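4. Badge names and the petition against them

4.1 Background to the dispute

The policy was short. Kurance, a grocery and housewares chain with eight stores in the Rurkinby area, let employees put the name they go by on their badge. No court order, no note from a doctor, a form and a manager's initials. Payroll kept the legal name. Loyalty cards followed a month later, same rule for customers.

The petition came after the loyalty cards, not after the badges. This matters for what follows. For a month the badge rule was in force and we found almost no public comment on it, apart from a few complaints that the new badges fell off. Then a local page posted the loyalty card form with the line about names circled, and the two policies became one story. Most signers seem to have learned of both at once.

Earlier work on store boycotts tends to start with the company statement and count forward. We started with the comments left on the petition page and went backward from there, looking for the first place each claim shows up. It's slower. It also means some claims have no first place at all, they are just there by Sunday evening and everybody is repeating them.

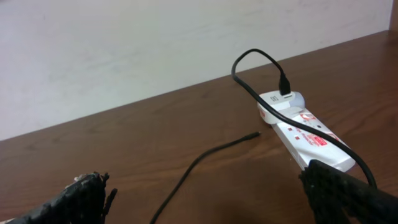

4.2 Material and coding

All 3523 comments left on the petition page were saved. A sample of 300 was drawn from these and read by two coders working apart. Disagreements were talked over and settled, and where they could not be settled the comment went to "unclear". The sorting of the full set was done afterward in Ulia, using the hand-coded sample as a guide. We report the hand-coded sample only in this section. The full set is in section 6.

Codes were kept plain. What does the writer say the policy does. Who does the writer say it hurts. What does the writer want the company to do. A comment could carry more than one code, and many did. Sarcasm was a problem throughout – a comment such as "great, now my cashier can be Batman" can be read as a real worry about fraud, a joke, or an insult, and the coders read it all three ways. These stayed in "unclear" unless the rest of the comment helped.

Comments that were only a name or a town were dropped before sampling. Repeat comments from the same account were kept. We went back and forth on this. Repeaters are part of how the page looked to anyone reading it, and a reader scrolling through would of seen every one of them.

4.3 What signers thought the policy said

The gap between the policy and the comments is wide. The form covers a printed badge and a printed card. It says nothing about restrooms, fitting rooms, pronouns, hiring or discipline. All five come up in the sample. Restrooms come up early and often, mostly with no link drawn to names at all.

Three readings were common enough to get a code of their own.

Compulsion. The writer believes all staff had to pick a new name, or had to announce something about themselves. Some writers were angry on behalf of a relative who works at a store. The form is voluntary and the default is whatever was on the badge before.

Fraud. The writer believes a card in a chosen name can be used to get out of a bill or pick up someone else's prescription. Kurance has no pharmacy. The card gives points and a discount on own-brand goods, nothing is charged to it.

Reversal. The writer believes the policy has already been pulled. This one grew after the company put out a notice saying badge orders would be "paused for restocking." The supplier was out of blanks. Signers took it as a win, and the page owner posted it as one.

The third reading is the one we spend most time on. A pause for blanks is not a change in policy, and the notice says so in its second paragraph, but the second paragraph was not in the screenshot that went around. Congratulations in the comments run for days. Some signers said they would start shopping there again. So the boycott, at least for those writers, ended over a thing that did not happen. Whether they really came back we can't say, no sales data.
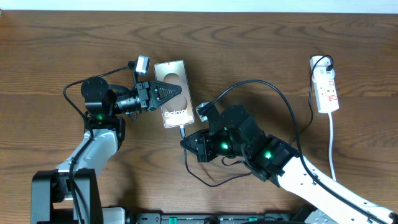

Figure 1. Phone and charging cable on the tabletop, with the two arms.

4.4 Replies from supporters

Supporters were on the page too, fewer of them. Their comments are shorter and nearly all are replies. The usual move was to paste the text of the form. It did not do much. In the threads we read, pasting the form was most often answered with a new claim, not with an argument about the old one, so that the form was never wrong, it was just no longer what the thread was about.

A smaller group wrote about nicknames. Long-time staff at the Hyvönen Road store had gone by middle names or short forms on their badges for years, before any form existed, and customers knew them that way. This argument got the longest replies and the mildest ones. Some signers said they had no problem with nicknames and had not thought of it as the same thing. Others said it was not the same thing and gave reasons, which at least gave the coders something to code.

No commenter in the sample identified themself as transgender. We don't read much into that. The page was not a place where a person would be likely to, and accounts were public. It does mean that the people the policy was mostly argued over are absent from the argument, and that any claim about how they saw it has to come from somewhere else (see interviews, section 5).

4.5 Limits

One petition, one chain, one area. Deleted comments are lost, and we know there were some since replies to them are still standing. The page owner could remove comments and we have no record of which or why. The coders knew the text of the policy before they read, so "misreading" is measured agianst a text that most signers had likely never seen in full. A second coding by readers who had seen only the screenshot would be useful. Not done here.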